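Ticket 1332 – wall cabinet door won't stay shut
Opened by: Guadalupe Cuautle
Status: waiting on parts

Hi Ha-neul, me again, sorry! The right-hand door on our Ullmont wall cabinet keeps swinging open on its own. I shut it, I turn to rinse a cup, and there it is at forehead height again. I tightened both hinge screws like you told me in May and it held for maybe a day.

Fulgencio thought the food tubs were pushing it from inside, so we emptied that compartment and I put things back one at a time, starting with the tub with the lime-green lid.
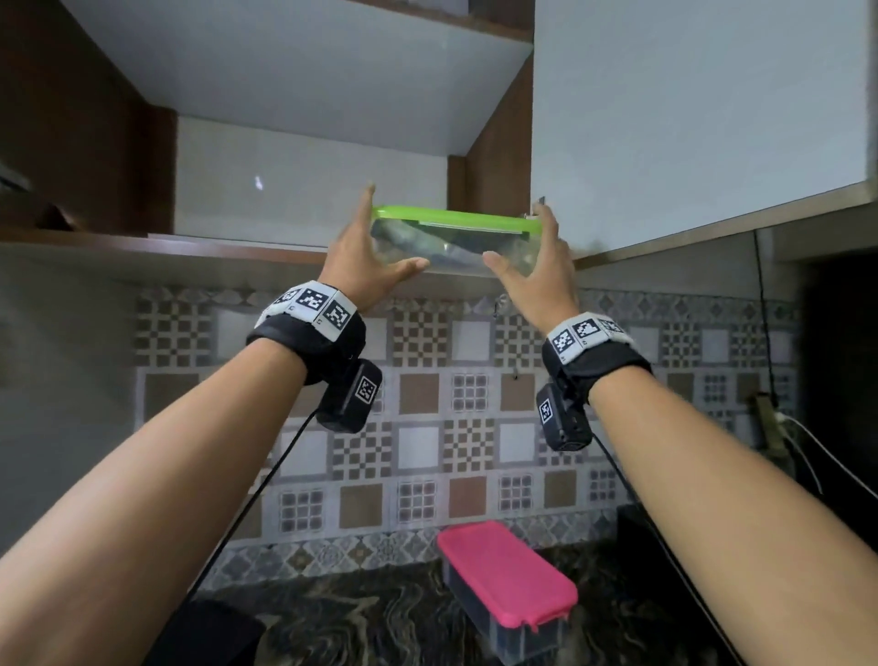 Page 2 of 3

With only that one tub in there (lid on, pushed all the way back) the door still drifted open, so I'm going to say it's not the tubs – sorry, Fulgencio. The left door has the same hinges and behaves fine.

Reply from Ha-neul Do, 4:40 pm
Thanks, that helps a lot! Sounds like a tired spring in the top hinge. I've ordered part 566, the soft-close one. Please don't tighten the screws any more, they'll strip.

Guadalupe Cuautle, 5:15 pm
Great, will leave it alone. Masking tape for now!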